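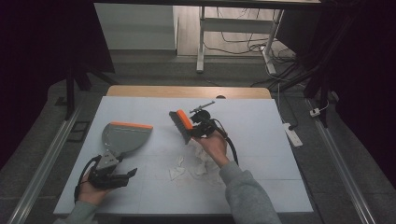
Dustpan and hand brush over a light blue-gray tabletop.

Film index: submarine section now open

The submarine section of the Trosberg film index is open to readers as of this month. It lists 390 titles in which a submarine is the main setting or carries a large part of the plot. Silviu Onu compiled the entries and Pavithra Ramasamy checked them against the print catalogs.

A title qualifies if at least 50 percent of its running time takes place on board or in direct contact with the vessel. Films with a single submarine sequence are excluded, even where the sequence is well known. Serials are entered once, under the first chapter. Television movies are included; television series are not.

Each entry gives the original title, the year of first release, the running time in minutes, the aspect ratio and the source used to confirm the running time. Where two cuts exist, both times are given and the longer one is listed first. Restus, for example, appears at 112 and 97 minutes. The shorter cut drops the whole of the harbor subplot and moves the torpedo room fire ahead of the opening titles – it is the one most readers will have seen.

A separate field records how the interiors were shot. The codes are S for a studio set, V for a real vessel and M for mixed. Veronica Voicu assigned these from production notes and, in cases where no notes survive, from the films themselves. Codes assigned from viewing alone carry a question mark. Corrections to these are welcome, with a source.

The essay by Ingegerd Dalen on sonar sound effects, announced in the last newsletter, has been moved to October. It now covers the Majumder sound library as well, and the clip list has been redone to match.

Searches in the new section return a maximum of 200 results per page. Sorting by running time does not yet work for entries with two cuts. Nilmini Pramanik is handling this and will also take reports of broken links. Please quote the entry number when writing.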